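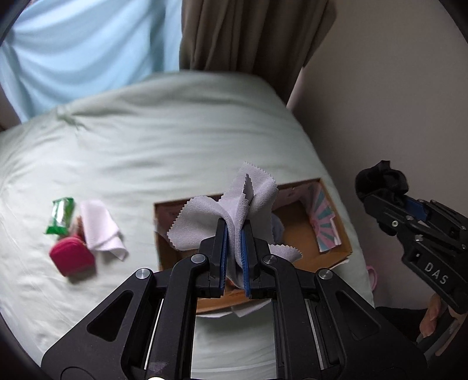 Slide 1. Hand-held gripper with a gray microfiber cloth between the finger pads; second gripper at right.

Speaker notes: Care and Setup of the Hand-Held Gripper Pair
Stenari Equipment Support, internal training session, July

Opening

Good morning. This talk covers the care of one piece of equipment, the Dinsa gripper pair, from the time it leaves its case to the time it goes back. It does not cover the recording software. Questions on that subject should be held for the Ollex session on Wednesday.

Leave the first slide up during this section. Direct attention to the fingers at the center. They are pressed close together on the cloth, and each carries a blue pad on its inner face. The pads are the part of the tool that receives the most wear, and most of this session concerns them.

The pair consists of 2 units, one for each hand. Each unit is to be inspected separately, and each has its own line in the log. An entry that reads "both fine" will be returned to the operator.

Frame and screws

Point out the four round silver screw heads along the top edge of the near unit. Two are at the outer corners and two are near the bases of the fingers. The inspection order is left to right. Place the driver in the head, apply light pressure, and confirm that the screw does not turn. If it turns, tighten it until it stops and enter the position in the log.

The black plates have triangular cut-outs. Lint and thread collect there during work with cloth. Use the soft brush supplied in the case. Compressed air is not permitted at Stenari because it moves lint onto the rails.

The rails can be seen through the gaps between the plates. They should be wiped with a dry cloth before first use. Oil is applied only by the bench technician. Operators have asked whether a small amount may be added in the field when travel feels stiff. The answer remains no. A stiff unit is to be tagged and returned.

Pads

Pause here and pass the sample pads around the room.

Pads are cleaned after every session with a damp cloth and left to dry with the fingers open. Do not use solvent. Look for a shiny surface, a lifted corner, or a cut along the edge. Any of the three is grounds for replacement. Pads are replaced in sets of 2, both fingers of the same unit at once. A new pad opposite a worn one will hold thin material unevenly.

Our present replacement point is 258 sessions, whatever the condition of the surface. This figure came from the bench records at the Makum site and will be reviewed when the next batch of pads arrives.

Closing check

Return to the first slide. A thin, soft item such as the cloth shown is suitable for the closing check. It folds easily, and a gap between the pads is quickly noticed. The steps are as follows.

Close the fingers on a single layer near one edge of the cloth.
Lift it clear of the surface and hold for 10 seconds.
Open fully. Both fingers should move freely to the end of their travel.
Repeat with the other unit, using a dark item if one is at hand.

If the cloth slides, clean the pads and repeat once. If it slides a second time, replace the set. Do not squeeze harder to obtain a pass. The log has a column for the repeat and it should be filled in.

Work area

Small loose articles are part of many tasks, including wrappers, pouches and paper. Before starting, confirm that none of them has lodged between the plates. The same check applies when a task uses an open carton, as scraps of tissue are easily picked up with the item.

Storage

Units are stored with the fingers open and the pads facing away from the case wall. The brush and the driver go in the lid pocket. The spare pads stay in their paper sleeve until needed. Cases found without a driver should be reported to the support desk the same day.

Allow time for questions, then hand out the log sheets. Participants should complete one full inspection at the bench before leaving.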